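Plum news, and a few other things from the market

10 July 2024

Well, the early plums are in! I got down to the Gindum Street market a little after opening this morning and there was already a line at the fruit end, which hasn't happened since the strawberries. If you've been waiting on them, go soon. I brought home more than I meant to (I always do) and the kitchen smells wonderful.

For anybody who is new around here, the market moved indoors in February, into the old Zitberg carpet showroom, and the vendors have been slowly figuring out where everybody ought to stand. The fruit people ended up along the back wall by the loading door. I think that suits them fine. They get the cool air in the morning and they're closest to the trucks, so less gets bumped on the way in. The bakers are less happy, and I heard about it at some length while I was buying a roll.

Rhydian Parry has the biggest plum table this year. He told me the orchard sent down 61 crates for the first delivery, and he was hoping they'd last him through Saturday's crowd, though he didn't look too sure. The price is holding at last year's level for now. He also had a few boxes of seconds under the table, the ones with a scuff or a soft shoulder, and those go for half. Ask for them. He doesn't put a sign out, and if you're making jam it makes no difference at all whether the skin is perfect.

I asked him what he looks for, and he said he mostly goes by feel. A plum that gives a little near the stem is ready to eat today, one that doesn't give anywhere needs a couple of days on the counter, and one that gives everywhere should have been eaten yesterday. He doesn't put much stock in color, at least with this variety, which goes dark well before it's sweet. I've been fooled by that more than once. You see that deep wine color and you think, oh, that's a ripe one, and then you bite into it and your whole face folds up.

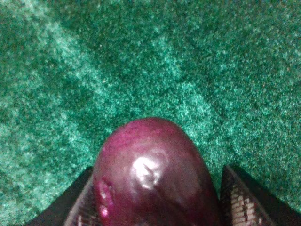

The other thing I learned is that you shouldn't wash them until you're going to eat them. I've been doing it wrong for years! I come home, dump the whole bag in the sink, feel very organized, and then wonder why half of them have gone bad by the end of the week. Keep them dry, in a single layer if you've got the room, and don't put them in the fridge until they've softened up. Once they're soft they'll keep cold for several days.

Przemysław Wilczyńska, two tables down, is selling onions and garlic this summer and has the red ones in already. They're small and very sharp. He's got them in nets or loose, and he'll braid the garlic for you if you ask nicely and don't mind coming back for it. He was a bit put out that everybody was walking past him to get to the plums, so stop and say hello. I bought a net of the reds and I'm going to slice one very thin with a couple of plums and some vinegar, which sounds strange, but my sister-in-law made it last summer and there wasn't a scrap left in the bowl.

Now for the actual announcements, before I forget them.

The plum bake is on again. Same rules as last year: anything goes as long as plums are the main fruit, and you need to bring it on a plate you don't mind leaving behind for the afternoon. There are 19 names on the sheet so far and room for ten more, so that makes 29 in all, and after that the tables are full. The sheet is on the clipboard by the front door. Please print your name clearly. Last year two people were put down as one person and there was some feeling about it.

Judging is at noon. I'm told the categories are tart, cake, jam and "other," and that "other" is where the interesting things happen. A plum ketchup won it last time, and I still think about that ketchup. If whoever made it is reading this, please bring a jar again and let me buy it off you.

The roof fund is at $3,327, thanks mostly to the plant sale and the coffee jar. The leak over the cheese counter has been patched, and the bucket is gone, so you can stand there again without getting one down the back of your neck. The money will go toward doing the rest of that side properly before the weather turns. The coffee jar stays where it is, next to the urn, and it takes quarters just as gladly as it takes bills.

Parking is a little different too. The side lot is closed while they repaint the lines, so you'll need to use the street or the lot behind the Yusof hardware store, which is fine with it as long as you're out by one. Please be out by one. They've been very decent to us and I'd like them to keep being decent.

And one plea from me personally. If you've got old egg cartons, berry baskets or clean paper bags piling up at home, bring them! The fruit tables go through them at a terrible rate once plum season gets going, and I saw people this morning carrying plums out in their hats. One gentleman had them in his jacket pockets, and I really hope he remembered before he sat down in the car.

Next week Rhydian expects the yellow plums, weather permitting, and maybe the first of the small prune kind for drying. I've got my eye on those. My dehydrator has been sitting on top of the closet since I moved, and I've promised myself that this is the summer it comes down. If any of you have dried them at home and have a method that doesn't take two full days, leave me a note on the board by the coffee urn, or just grab me when you see me. I'll be the one holding up the line at the seconds box.

Doors open at eight, same as always, and the plums go fast.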